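Home | Forums | Movies & TV | Log in

Is the Hatmont still worth the drive?

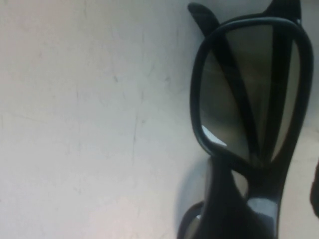
popcornlou: I've been going to the Hatmont since March and the tickets keep creeping up. I don't mind paying for a good seat, but I still have a pair of black plastic 3D glasses with gray lenses and they charge me for new ones every time!

reelgarine: Seats are great though - best in Garine.

popcornlou: Great seats, awful sound.

mattinee88: Disagree, row F sounds fine to me.

23 replies | Share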